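3. Data and Methods

3.1 Study area

Bridis is a mid-sized town with an old center of rented apartments and a ring of newer single-family streets. The two parts are divided by the rail line, and most residents describe themselves as living on one side or the other. Rents in the center have risen faster than wages for several years, and turnover there is high. People who move often also replace furniture often, and the town has long had an active trade in used household goods, carried on through two resale shops, the notice boards in the grocery stores and, more recently, the Trirel listing service.

We chose Bridis for two reasons. The first is that the town keeps a register of bulky-waste pickups by street, which lets survey answers be set against what households put out at the curb. The second is that Trirel operates there under a single local listing area, so an item offered in Bridis is not mixed in with items from neighboring towns. 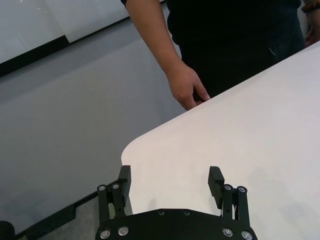 3.2 Household survey

A questionnaire was mailed in September to 3,647 addresses drawn from the municipal address file. Addresses were stratified by side of the rail line and by building type. Each household was asked to list the furniture it had acquired and the furniture it had given up in the past twelve months, and to state for each item whether it was new or used, how it had been transported, and where it came from or went. We received 1,012 usable returns. Returns with an empty item list were kept if the respondent had checked the box saying that nothing had been acquired or given up.

"Furniture" was defined on the first page as any freestanding item used for sitting, sleeping, storage, or work. Lamps, rugs, and appliances were left out. A small number of respondents listed them anyway, and these entries were removed before coding. Built-in kitchen units were also removed, except where the respondent wrote that a unit had been taken to a new address.

Items were coded into five groups: beds, seating, storage, tables and work surfaces, and other. Two coders worked separately from the same written guide. Most disagreements had to do with benches that double as storage – these were assigned to storage in the end – and with folding tables, which one coder had first placed under "other." The guide was revised after the first batch and the first batch was then coded again.

Tables and work surfaces turned out to be the group with the widest range of reported reasons for disposal. Respondents mentioned size far more than wear. Light tables with plain tops also changed hands within the same building more than any other kind of item, usually without payment.
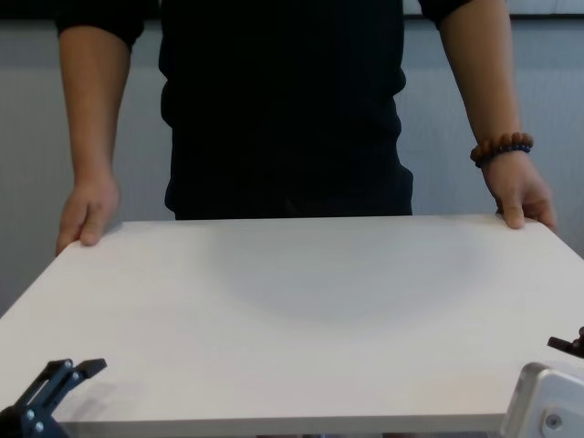 Figure 3. White rectangular board with both hands of a standing person at its far corners.

3.3 Listings data

To compare reported behavior with public offers, we drew a sample of 3,000 furniture listings from the Trirel archive for the same twelve months. Each listing was read in full and coded with the guide used for the survey. We recorded the asking price, the stated condition, the number of days the listing stayed open, and whether pickup was required. Listings posted by shops were excluded.

The archive does not show whether an item was sold. A listing may be closed after a sale, but it may also be closed when the seller gives the item to a relative or puts it out for collection. We treat the closing date only as the date on which the item stopped being offered. Earlier work on used goods has sometimes read closure as sale, and this
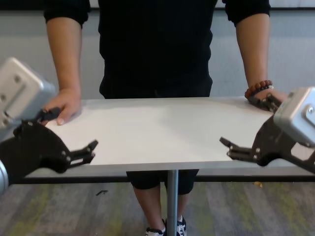

tends to overstate how well online listings clear the market for large pieces. In our sample, wardrobes and sofas were often listed, closed, and listed again at a lower price within a few weeks, with the same wording. We linked such repeats by hand and counted them as one offer.

Prices were left in nominal terms. The period is short, and asking prices for used furniture are set loosely in any case, with a strong pull toward round numbers.

3.4 Interviews

We held 60 interviews with survey respondents who had agreed to be contacted again. They were selected so that owners and renters, and both sides of the rail line, were represented. Interviews took place in the respondent's home or at the Eser branch library, whichever the respondent preferred. They followed a short guide that started with the last piece of furniture to leave the household and worked backward.

Talking through single objects brought out details that the questionnaire had missed. Several people had stored a table or bookcase in a shared basement for years and did not think of it as either kept or given up. Others had lent items to neighbors and could not say whether they expected them back. We coded these cases as "held elsewhere," a category that does not appear in the survey. It follows that the survey figures for disposal are probably somewhat low for the older apartment buildings, where basements are large and seldom cleared.
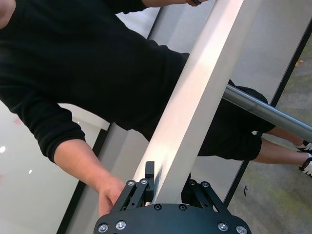 R. Wallner

3.5 Limits of the data

The response to the mailed questionnaire was uneven. Households that had moved within the year were less likely to reply, and these are the households in which we would expect the most furniture to change hands. Weights based on tenure and building type correct part of this gap. They cannot correct for people who had left the town before the mailing.

Recall is a further problem. Respondents remembered large and expensive items well but small stools and shelves poorly, and the bulky-waste register is of no help with items light enough to go in the regular trash.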